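Viltley Recipe Notes: README

Version 2, last changed 27 December 2020

What is in this collection

This is a collection of 556 handwritten home recipes, typed into plain text. The recipes come from families in Viltley and from the villages near Fogh. Most of them were written between the 1950s and the 1980s, on cards, in school notebooks, and on the backs of bills. The typing was made by Golnar Sadeghi and Kevin Llanos. I did the checking and I keep the files.

The collection is meant for people who study everyday cooking or everyday writing. You can also cook from it, but please read the part on measures first.

Files

recipes.txt has all recipes, one after another, with an empty line between them.
index.csv has one row for each recipe: number, title, village, decade, type of dish.
words.txt is a list of 118 local words with a short meaning for each.
changes.txt says what was corrected and when.

All files are in UTF-8. In the first version index.csv used semicolons, now it uses commas. If your script was written for the first version, please change this.

How the text was typed

We kept the spelling of the writer, also when it is clearly a mistake. A word we could not read is written as [?]. A word we could read but are not sure of has [?] after it. Crossed out words are left out, except when the crossed out word is an amount, because there the writer often changed her mind about sugar or salt and this is interesting to see.

Names of private persons in titles were shortened to one letter. "Cake of Mrs. B." is typical.

Measures

Many recipes say "a glass" or "a coffee cup". Ladan Nouri asked older cooks in Fogh and most of them understood a glass as 200 ml, so this value is in the index notes. It was not put into the recipes. For "a coffee cup" we did not find agreement and we give no value.
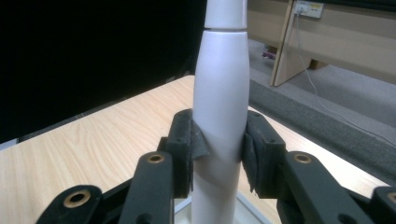

Oven heat is a similar problem. The older cards say "slow oven" or "good oven", and only the later ones give degrees. We did not translate one into the other. Lerato Xaba has started a table with her own guesses, and it may be added in a later version if she is satisfied with it.

Known problems

The decade is missing for many cards from Fogh. When the paper gave no date we left the field empty.
Soups and stews are not well separated in the type field. Pejman Mohammadi typed this field for the Fogh part and I did it for Viltley, and we had different ideas of what is a stew.
Some recipes appear twice with small differences. They come from different families, so both are kept.

Use

You may copy and change the text for any purpose. Please name the collection as "Viltley Recipe Notes" and give the version number. Corrections are welcome, please send the recipe number together with the line you want to change.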